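Folding arms at the laundry, anyone else working alongside them?

jekgate_jan
Started at the Grukesside laundry in October. We've got a bench with two arms on it learning towels and cloths, and half the shift reckons we'll all be out by spring. I'm not so sure! My wrists are shot after 700 pieces a night and I'd happily let something else do the small stuff.

Fleltora
Happy until your hours go. We lost 2 people off the folding line at our place and the rest of us got "retrained", meaning we fetch and carry for the machine.

jekgate_jan
Sorry to hear that. Did they at least put your rate up?

Fleltora
Did they heck.

santino_s
Bit harsh on it, Fleltora. I moved from folding to looking after the arms and I'd not go back. It's slow going mind you, I can still do a stack while they're fussing over one corner. Checked towels are the worst on ours, plain white ones we hardly worry about.
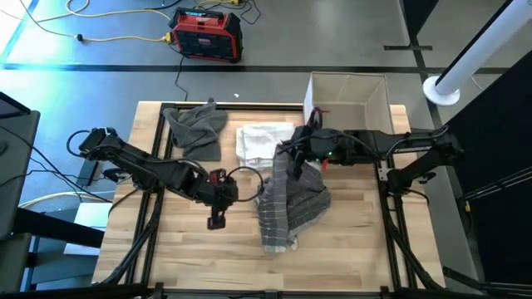

What did change is the chat. Four of us used to stand round one table having a natter all night, and now I'm mostly on my own with a radio. I miss that more than I expected to.

Fleltora
That's my point though, they never cost that in.

jekgate_jan
Fair. Santino, did you get proper training or just a login and good luck?

santino_s
Two days, paid. Ask for it in writing before you say yes.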